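Recovery of Components from Retired Desktop Computers
Project report, Norkden Technical College
Prepared by Chiyo Hosoda and Berwyn Hughes
Supervisor: Gunnel Eklund

2. Scope and Method

The project examined how retired office desktops could be dismantled so that their parts remain fit for reuse. The machines were supplied by the college's Rurkedcombe campus, which replaced its office computers in April. The project was granted a budget of $900, of which $300 was reserved for hand tools and antistatic supplies.

Each tower was laid on its side and the side panel was taken off before any part was handled. Working with the case flat keeps the motherboard level and leaves the expansion slots, the memory slots and the drive bay within reach from above. Screws were sorted into labeled trays by length.
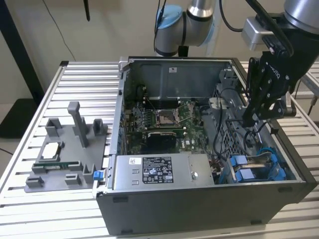 Parts were removed in a fixed order. The processor came out first and was placed in a padded tray, after which the retention lever was closed. Expansion cards followed, then memory, drives and cabling. The power supply was left until last. Under college rules, no power supply was opened, and any unit with a damaged label was sent directly to the recycling contractor, Wallin.

2.1 Difficulties Encountered

Drive carriers took longer than planned. The plastic brackets become brittle with age, and two were broken in the first week. Seraina Kofler of the campus workshop advised pressing both sides evenly and drawing the carrier straight out. No further brackets were broken after this method was adopted.

Cable bundles also caused delay where earlier repairs had left connectors tied together. These ties are now cut before the drives are removed.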